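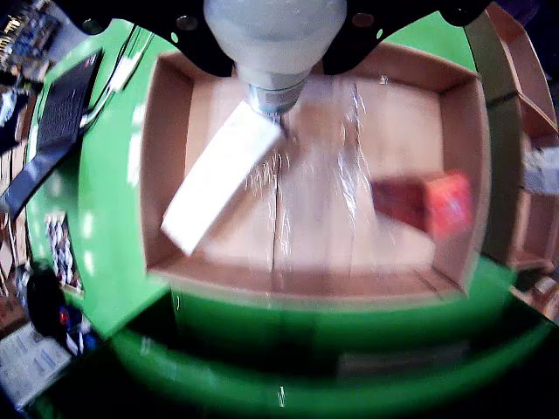

How many demonstrations does a bin-picking policy need before it is worth training?

For a single cell with one camera view and small rigid goods, plan on 20 demonstrations per object before the first training run, then add more only where the policy fails. A first run on fewer than 14 per object tends to learn the path of the arm and very little about the object. Total volume matters less than the spread of positions inside the box.

The rest of this page sets out how we collect those demonstrations at Andlow, using the Ornau recording tool and the Rarier session format. The steps carry over to other tools with small changes to the file names.

1. Before you start

You need a working arm with a wrist-mounted camera, some way of guiding the arm by hand or by remote control, and an open box fixed to a surface within reach. You also need disk space. A session of the length described here takes up to 14 GB before trimming.

Check the following:

The camera clock and the arm clock agree. Ornau prints the offset when it starts. If it is above 20 ms, restart both and check again.
The focus is locked. Automatic focus will hunt each time the tool drops towards the box, and the change shows up in the data as if it meant something.
The exposure is locked at a setting taken with the arm in its lowest position, not its home position.
Cables near the wrist have enough slack for the full range of travel.

2. Fix the box

Tape or clamp the box so that it cannot creep. Card boxes are light, and a small touch on a wall will shift one by several millimetres. Over a long session this adds up, and the later demonstrations no longer match the recorded box pose.

Record the box pose once by touching the tool to three inside corners and running the corner fit. Save the result as box_pose in the session folder. Repeat the fit at the end. If the two differ by more than 3 mm, mark the session as drifted and keep it out of the main set – it can still be used for testing.

3. Choose the objects

Start with two objects per session. One should contrast strongly with the card, and the other should differ from it in both colour and size. With only one object in the box, the policy has no reason to learn which thing it was asked for, and will pick up whatever is nearest the middle.

Pale and shiny objects need extra care. Bright faces wash out and lose their edges under direct light, so the policy sees a patch of white with no clear outline. Move the lamp or lower the exposure until at least two edges can be made out in the live view. Do not correct this in software afterwards.

4. Plan the placements

Divide the box floor into a grid of four by three cells. Ornau can draw the grid over the live view (press G). For each demonstration, place the target object in the cell shown on the screen and turn it to the angle given. The second object goes in any other cell, at any angle.

The order of cells is shuffled from a seed. We use 2342 for collection and 2987 for the held-out test set. Keep the two apart. If they are mixed, the test placements repeat the training ones and the score means nothing.

Include the cells next to the walls. Operators tend to avoid them, as the approach is tight and the tool can catch on the card. These are also the cells where a trained policy fails most often.

5. Record a demonstration

Move the arm to the start pose and wait for the status line to read READY.
Press the foot switch to begin.
Bring the tool above the target, pause for half a second, and lower it straight down.
Take hold of the object, lift it clear of the walls and move to the drop position.
Release, return to the start pose and press the foot switch again.

Keep the speed even. If you miss the first grasp, carry on and try again within the same recording, then tag it R for recovery. Recoveries are useful. Delete a recording only when the arm has stopped on a fault or the object has left the work area.

One operator should not record all of a session. People approach from a favoured side, and the policy will copy it. Change over halfway through.

6. Label and check

Each recording needs three labels: target name, result (placed, dropped or missed) and tag. Fill them in straight after recording. Labels added the next day have a noticeably higher error rate in our logs.

Then run the checker on the session folder. It reports dropped frames, clock jumps and gaps in the grid. A gap of one cell can be filled in a later session. Three or more means the session should be extended before the box is moved.

Play back every fifth recording at double speed. Look for hands entering the view after the start mark, and for recordings that begin with the tool already over the target. Trim the first and re-record the second.

7. Export

Export in the Rarier format with camera frames and joint positions at the same rate. Leave the raw files in place until a policy has been trained and tested on the export. The converter from Nic Aodha reads the same folder layout, but it drops the recovery tag unless you pass --keep-tags.

Known problems

The checker reports a clock jump on the first recording of each session. Ignore it if the jump is under one frame.

On older installs, the grid overlay is mirrored left to right. Fixed in the June release.

Last revised December 7, 2024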